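To: Skasham kitchen list
Subject: Re: mugs in the dishwasher, one more time
Date: September, 7:40 a.m.

I read the proposal twice and I still don't buy it. I'll go through the parts I have a problem with, because last time I just grumbled and then got told I hadn't answered anything.

> We've been washing too many things by hand and leaving them in the
> rack in the sink for days. I suggest that from now on all mugs and
> cups go in the dishwasher right away, upside down, and that the sink
> rack is only for things that can't go in the machine. I also suggest
> we replace the old cups with a set of 12 from Hrnčiar, which are
> supposed to hold up better. They're $175 for the set, so split
> between us it isn't much. If people agree I'll order them at the end
> of the month.

First, the rack in the sink. I'm told it's always overflowing. In the picture below there's a single pink plate in it. One plate is a pretty weak case for a new rule. I grant you there have been bad mornings, the one after the Pladon dinner for instance, but a rule written for the worst morning of the year will annoy people on all the others.

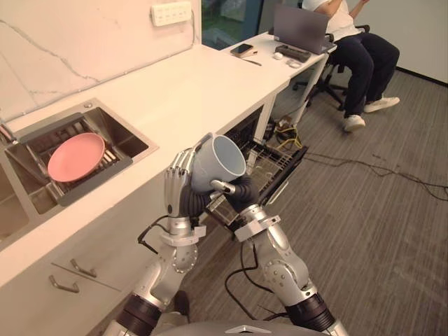 Blue-gray mug over the open dishwasher, sink rack to the left.

I do agree that mugs belong in the machine. I've been putting mine in there since we got it. My doubt is about "right away." I have one mug that I use from early morning until I go home, and I'm not going to wash it between coffees or put it in the rack and take another one. If the rule means "when you're done with it for the day," say that and I'll sign up. If it means every time it touches the counter, then we'll be through every clean mug before lunch and somebody will be running the machine half full at noon. We tried that in the old place on the second floor and the water bill was discussed at length.

Second, "upside down." Fine for mugs. It doesn't work for the tall cups if you put them where the plates go, they just fall over and fill with gray water. I've pulled out plenty that had to be rinsed again. Somebody wrote a nice instruction sheet about this when we moved in and taped it inside the cabinet door. It lasted 19 days before it got steam under it and came down. I'm not volunteering to write another one.

Third, the new set. I have nothing against Hrnčiar, I just don't see what we'd be paying for. "Supposed to hold up better" according to whom? Everything is dishwasher safe on the sticker. The Gudular bowls were dishwasher safe and we all remember how the glaze looked by the spring. I'd want to see one of these cups after a few months in somebody's kitchen before I put money in. Could we buy a single one and run it through with everything else? If it still looks decent, order the rest and I'll pay my share without another word.

I'm also not convinced the old cups are finished. Yes, the white one has fine dark lines all over one side. Some of that could be metal marks from spoons or from rubbing against other things in the load, and those will often come off with a bit of baking soda and a damp sponge. If it's the glaze that's worn, then all right, scrubbing won't help. But has anyone tried? It takes two minutes.

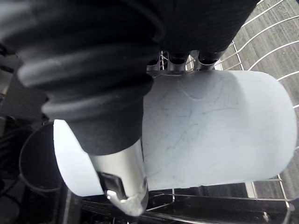
Do scratched cups have to be thrown out?
Only if they're chipped or cracked, or if the surface has gone rough where you drink. Fine lines on the outside are a matter of looks.

So what I'd accept, if anyone's keeping track:

Mugs go in the dishwasher at the end of the day or when you're finished with them, your choice. Tall cups go on the side where they can lean on something. The sink rack stays open to everybody, with the understanding that you empty what you put in it by the next morning. One trial cup gets ordered, and the set waits.

And please can we leave the pulled-out rack question for a separate thread. I know some people load from the back and some from the front, and I have opinions on that too, but last time it took 20 messages and we never got to the part about who buys the detergent — which, by the way, we're nearly out of again.

I'll be in until four if anyone wants to argue about it in person. I'd sooner do that than get another long email, and yes, I realize this is one.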